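Home Notebook Projects Kit list Log Contact

Cups, cloths and the round table
2/19/22, Sandra Catterall

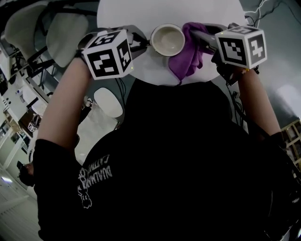

Round table, white cup, purple cloth.

Right, notes from the wiping-down session before I forget it all. We're still on the café table task for Kellholm, which means one round table, one cup, one cloth, and me trying to decide what "clean and laid" means in a way that Arlo and I will both agree on next week as well as this week. (We did not agree last week. See his page, and my comments on his page, and his comments on my comments.)

I went with the purple cloth in the end. It shows up so nicely against the white top! The old one was pale and I kept losing sight of its corners, so half the time I thought I'd got it folded there'd be a flap sticking out on the far side. The purple one is also a bit heavier and falls in proper soft folds when some of it goes over the edge. Downside, it likes to hang over the edge. On a round table there's no straight side to line it up with, so you set it down, it looks fine, and then you step round and there's a great tongue of it drooping towards the floor. I want to try starting it further in, nearer the cup, and see if that's any better.

Cup position. Arlo wants it dead centre to begin with and I'd rather have it pushed towards the far side, with the cloth beside it on the right. My argument is that people put a cup down wherever they like and then somebody has to wipe round it. His argument is that dead centre is easier to write down. Both true, annoyingly. For now I'm writing "near the middle, towards the far edge, cloth to the right" and if he wants it in centimetres he can fetch the tape measure himself.

The cup is the plain ceramic one, pale inside. Empty for all of these. I did wonder about a drop of water in the bottom so that a knock would matter, and I still think it's a good idea, but I'd like to get through the dry set before I start mopping the floor as well.

Crumpled vs folded start: I'm sticking with crumpled. I pick the cloth up by the middle, give it one shake, and drop it. It lands differently every time and that's what I'm after. Arlo was laying it down in a sort of neat heap (Arlo, it was a neat heap, I saw it) and his first few all came out looking like the same heap.

Order I've settled on for a single go:
Cloth down, crumpled. Cup down. Take hold of the cloth, open it out, wipe the near half. Lift the cup, wipe where it stood, cup back. Fold the cloth in half, then half again, leave it to the right of the cup.

Folding is still the worst bit. First fold is fine, second one slides about, and the top of this table gives you nothing to push against. Clinda sent over the little rubbery mat that Venkataraman suggested back in November, 500 mm across, and I had a quick try with it. Loads better for folding and hopeless for wiping, the cloth just drags and bunches up. So the mat's back on the shelf unless we split the task in two.

Target for the dry set is 278 goes. We've got 60 that I'm happy with. I threw out the ones where the cup finished up on the cloth, and I've put those in their own folder in case Arlo wants to argue for keeping them, which he will.

Chairs. Please leave them pulled back from the table! I like having them there, it looks like somewhere you might sit down, but tucked right in they catch my hip every time I go round to reset. Also one of them squeaks.

To do
Wash the purple cloth, and see if it goes limp afterwards
Buy a second one the same, before the shop runs out
Ask Elon group if they want our cup notes or only the cloth ones
Arlo to read this and put his initials at the bottom

Read it. It was not a neat heap. Happy with far edge for the cup if we do twenty at dead centre too. A. Delacroix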